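Breakfast Settings – Gallery

Table settings by meal, Borkwood kitchen

The set covers place settings for one person, laid out on a plank-pattern wooden tabletop. Florêncio Macedo selected the tableware from the Mirora and Oltell ranges between September and 2025-11-14. Entries are filed by sheet number. Linen and cutlery are listed separately, and serving pieces are left out unless they stay on the table through the meal.

Sheet 3501 is the cold breakfast. The placemat goes down first, left of center, and carries the bowl. The bread plate stays off the mat, to the right. Drinks are poured before the cereal. 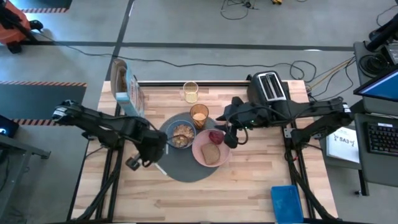
Sheet 3501. Cereal in a blue-gray bowl on a dark gray oval placemat; bread on a pale pink plate. Amber-tinted glass behind the bowl.

The toaster is kept at the back right – within reach but clear of the plate. The cereal box stays at the back left during the meal and is cleared with the glasses. A second, smaller glass is optional on this sheet.

Sheet 3575, the hot breakfast, uses the same mat with a flat plate in place of the bowl. It will be added after the remaining 3 lunch sheets. Prints of any sheet can be ordered from the Chukwu office, minimum order 70.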